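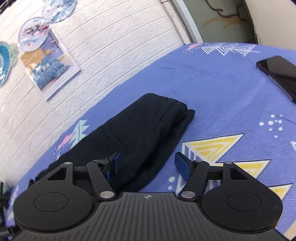
Como substituir o silicone à volta da banheira

Publicado em 19 de dezembro de 2021
Casa de banho, Manutenção

O silicone entre a banheira e os azulejos não dura para sempre. Escurece, ganha bolor por dentro, descola num canto e a partir daí a água passa para trás. Substituí-lo é um trabalho de uma tarde, mais a noite de secagem, e não exige experiência. A maior parte do tempo vai para a remoção do silicone velho e para a limpeza. A aplicação do novo é a parte rápida.

Este guia serve para banheiras e bases de duche encostadas a parede com azulejo. Para pedra natural (mármore, calcário) é preciso um silicone neutro próprio, porque o acético mancha a pedra. O resto do procedimento é igual.

Quando vale a pena substituir

Bolor à superfície sai muitas vezes com um produto à base de lixívia, aplicado em papel absorvente e deixado a atuar. Se as manchas voltam no mesmo sítio passados poucos dias, o bolor está dentro do silicone e a limpeza já não resolve.

Passe o dedo ao longo de toda a junta, carregando um pouco. Se a borda levanta, se sente um vazio por baixo ou se sai água quando carrega, substitua. Não aplique silicone novo por cima do velho. Não agarra, e dentro de poucas semanas está a tirar os dois.

Material

Silicone sanitário com fungicida, branco ou transparente
Pistola para cartuchos
X-ato com lâminas novas
Raspador de plástico
Removedor de silicone em gel
Álcool isopropílico
Fita de pintor
Panos brancos que não larguem pelo
Papel de cozinha
Espátula de alisar ou um pouco de água com detergente da loiça
Saco para o lixo
Luvas

Um cartucho normal chega para uma banheira encostada a três paredes. Eu uso o silicone sanitário da Jakham, ref. 698, que comprei na Zeda, mas qualquer um que diga "sanitário" e "antifúngico" no rótulo faz o mesmo trabalho. Veja a validade no fundo do cartucho. Silicone fora de prazo sai da pistola com bom aspeto e depois nunca chega a curar.

Os raspadores metálicos são mais rápidos, mas riscam o acrílico. Em banheiras de ferro esmaltado podem usar-se com cuidado. Na dúvida, plástico.

Passo 1. Preparar a zona

Tire tudo da borda da banheira. Tape o ralo com um pano para não entrarem restos de silicone no sifão. Forre o fundo com uma toalha velha ou um cartão, sobretudo se for trabalhar de pé lá dentro, pois uma lâmina que cai faz uma lasca no esmalte.

Abra a janela ou ligue o extrator. O removedor e o silicone acético têm os dois um cheiro forte.

Passo 2. Cortar o silicone velho

Com o x-ato, faça um corte junto ao azulejo, com a lâmina quase encostada à parede. Depois faça outro junto à banheira, com a lâmina o mais deitada possível. Trabalhe em troços de 50 cm e vá puxando a tira com os dedos. Se o silicone ainda estiver em bom estado sai inteira. Se estiver velho, parte-se a cada palmo e é preciso voltar a pegar com a ponta do raspador.

Mude de lâmina logo que sinta que arrasta. Uma lâmina gasta obriga a fazer força e é nessa altura que salta para cima do azulejo.

Nos cantos, corte na vertical até ao fundo e retire o tampão de silicone que lá costuma haver. Muitas vezes foi posto em várias camadas, ao longo de anos, por pessoas diferentes.

Passo 3. Retirar os restos

Fica sempre uma película fina agarrada às duas superfícies. Aplique o removedor em gel, espere o tempo indicado na embalagem e raspe. Limpe com papel e repita onde for preciso. Antes de usar o gel numa banheira de acrílico, experimente num sítio escondido.

Para ver se ficou alguma coisa, passe a unha. O azulejo limpo é liso e a unha desliza. Onde houver silicone a unha prende. Também se nota molhando a zona, já que a água forma gotas separadas por cima dos restos.

Se por trás do silicone a argamassa entre a parede e a banheira estiver solta, retire a parte solta e aspire o pó. Aberturas mais fundas do que um dedo devem levar um cordão de espuma de polietileno antes do silicone. O cordão vende-se a metro em várias espessuras. Escolha um ligeiramente mais grosso do que a folga, para entrar apertado.

Passo 4. Tratar o bolor e secar

Se a junta estiver preta lá dentro, aplique lixívia diluída com um pincel velho, deixe atuar, enxague bem e deixe secar. Não misture a lixívia com o removedor, com vinagre ou com outro produto de limpeza qualquer. Enxague entre um e outro e areje.

A secagem é o ponto em que mais se falha. A superfície parece seca e por baixo da borda ainda há água. O melhor é parar aqui e continuar no dia seguinte. Em dezembro, com a casa fria, deixe o aquecimento ligado na casa de banho, com a temperatura nos 21 graus, e a porta aberta. Um secador de cabelo ajuda nos cantos, desde que não haja água na banheira e o cabo fique bem afastado.

Com tudo seco, passe um pano com álcool isopropílico nas duas superfícies e não volte a tocar-lhes com os dedos.

Passo 5. Colar a fita

Cole uma linha de fita no azulejo e outra na borda da banheira, paralelas. A distância entre elas define a largura do cordão. Conte com a folga existente e mais 2 mm para cada lado. Carregue bem na aresta interior da fita, principalmente em cima das juntas dos azulejos, onde há um pequeno degrau por onde o silicone foge.

Nos cantos, corte a fita em vez de a dobrar.

Passo 6. Encher a banheira

Se for de acrílico ou de chapa fina, encha a banheira com água fria antes de aplicar o silicone. Com o peso, a banheira desce um pouco e a folga abre. O silicone cura nessa posição e, quando se esvazia, fica ligeiramente comprimido. Sem este cuidado, o primeiro banho estica a junta e pode descolá-la. Numa base de duche não se aplica.

Deixe a água lá dentro até o silicone estar curado. Se houver crianças pequenas em casa, feche a porta à chave.

Passo 7. Aplicar o silicone

Corte a ponta do cartucho, enrosque o bico e corte o bico em diagonal, com uma abertura um pouco menor do que a largura da junta. É fácil cortar mais depois.

Comece num canto. Mantenha a pistola inclinada e avance com velocidade constante, sempre com a mesma pressão no gatilho. O cordão deve tocar nas duas superfícies. Faça uma parede inteira de seguida, se conseguir. Quando parar, alivie a alavanca de trás da pistola para o silicone deixar de sair.

Trabalhe uma parede de cada vez: aplicar, alisar, tirar a fita, e só depois passar à seguinte. O silicone começa a formar pele em poucos minutos e a partir daí já não se deixa alisar.

Passo 8. Alisar e tirar a fita

Molhe a espátula, ou o dedo com luva, na água com detergente e passe uma única vez, do canto para o meio, com pouca pressão. Limpe o excesso ao papel e continue onde parou. Passar muitas vezes no mesmo sítio deixa ondas.

Puxe a fita logo a seguir, devagar, num ângulo aberto e para fora da junta. Se ficar uma pequena aresta levantada, passe o dedo molhado mais uma vez, quase sem tocar.

Passo 9. Deixar curar

O tempo de cura vem no cartucho e conta-se em horas. Na maioria dos silicones sanitários são vinte e quatro. Com frio, ou com cordões grossos, dê-lhe mais um dia. Até lá não molhe, não limpe e não encoste frascos à junta. Só depois esvazie a banheira.

Problemas frequentes

O silicone continua pegajoso no dia seguinte. Ou estava fora de prazo, ou a divisão estava demasiado fria. Espere mais um dia com aquecimento. Se não mudar, é preciso retirar tudo.

Há uma bolha ou uma falha pequena. Deixe curar, corte o troço com o x-ato, limpe com álcool e preencha. Nota-se a emenda se olhar de perto.

O silicone sujou o azulejo. Fresco, sai com papel seco. Não use água, que só o espalha. Depois de curado, sai com o raspador.

Guardar o cartucho aberto

Deixe sair um centímetro de silicone pelo bico e não o corte. Essa ponta endurece e faz de rolha. Da próxima vez, puxe-a com um alicate. Guardado na vertical, num armário seco, o cartucho aguenta algumas semanas, o suficiente para tratar também do lavatório ou do lava-loiça.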